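Project Report: Equipping a Towel-Folding Study on a Student Budget
Submitted 16 August 2018
Neelam Dwivedi, Arvid Bråten
Supervisor: Viera Zeman

1. What we were asked to do

The original assignment was to plan the equipment for a small study of how household cloth gets folded, and then run enough of it to show the plan held up. We read this as permission to shop. Our supervisor read it as a budgeting exercise, and her reading came with a signature line.

The department gave us $2,032. Our first wish list, written in high spirits, had a robot arm at the top and everything else squeezed underneath. The arm alone would have taken the lot, and we would have had nothing to put on the end of it. Viera returned the list with one word in the margin, which was "no."

2. The second list

We moved to hand-held grippers. A person carries the gripper, does the folding with it, and the recording is used later to teach an arm that belongs to somebody with more money. We asked two suppliers for quotes. Plomby sold complete units with a long warranty and a longer delivery time. Slanina sold kits, which arrive as bags of parts and an instruction sheet translated by someone in a hurry.

Two Slanina kits plus spare fingers, batteries and storage cards came to $1,585. That left $447 for everything we had forgotten, and we had forgotten a good deal. Shipping was one thing. A screwdriver small enough for the linkage screws was another — Arvid's kitchen knife was tried first and is now listed under losses.

Assembly took six evenings. We had budgeted one.

3. Where the work happened

Lab space at the Dirville campus is booked by the hour and we were last in line. We left rent out of the budget and worked in living rooms, on coffee tables, with towels. This saved money and gave us surfaces no lab would have picked for us. Glossy table covers were the hardest. On a bright afternoon the window shows up in them as a big white patch.
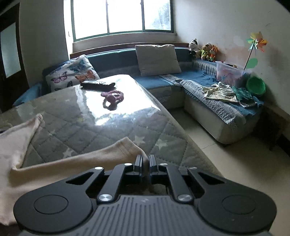

Should a student group buy a second gripper or a drawer of spare parts?
Spare parts, unless two people will be recording on the same day. Our second unit spent most of the summer being robbed for screws and finger pads, and a drawer would have done that job for less.

4. What we got for the money

We finished with 56 usable folding recordings. Aldo Sala, who checked them, rejected a fair number of others, mostly for a towel corner that slid out of the fingers and a few for Arvid's commentary. The rejected ones cost the same battery life as the good ones. Any future budget should have a line for bad takes, even if it makes the spreadsheet look pessimistic.

The finger pads wore faster than we planned. Terry cloth is rough on them, and the replacement pads from Grorkton fit only after trimming. We ordered one pack too few, then paid for shipping twice.

5. Changes for next time

Order pads and batteries together with the grippers. Put assembly on the calendar as real work. Ask for the delivery date in writing. If the project continues in September, Imre Pálfi will take over the purchasing sheet, including the tab called "misc," for which we would like to apologize in advance.

We would still buy the kits. The robot arm stays on the wish list, at the top, where Viera can see it.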